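4. Oiling your Stiltora board for the first time

Welcome to the fun part! A fresh coat of oil wakes up the color of a cutting board like nothing else, and it takes very little work. Set aside an evening, because the oil needs the night to itself.

You will need: food-grade mineral oil, two lint-free cloths, 220-grit sandpaper, and a drying rack.

1. Wash the board by hand with mild soap and warm water. Dry it with a towel, then stand it on edge until it feels dry all over.

2. Sand lightly, always along the grain. A few easy passes will do (you're only knocking down the fuzz that the water raised). Wipe off the dust.

CAUTION: Do not use olive, sunflower or other cooking oils. They turn sticky and start to smell.

3. Pour on a small puddle of oil and spread it with a cloth. Go right over the edges and corners, and run a fingertip of oil along the juice groove if your board has one. Wait 30 minutes, then add more wherever it looks dull.

4. Leave the board on the rack overnight. In the morning, buff off whatever is left, and enjoy that glow!

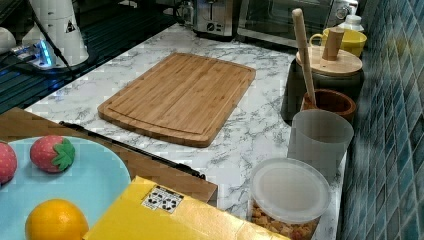
5. Repeat once a week for the first month, then whenever water stops beading on the surface.

NOTE: Spread oily cloths flat outdoors to dry before throwing them away.

CAUTION: Never put the board in the dishwasher or leave it soaking in the sink.

For deep scratches, go on to section 5.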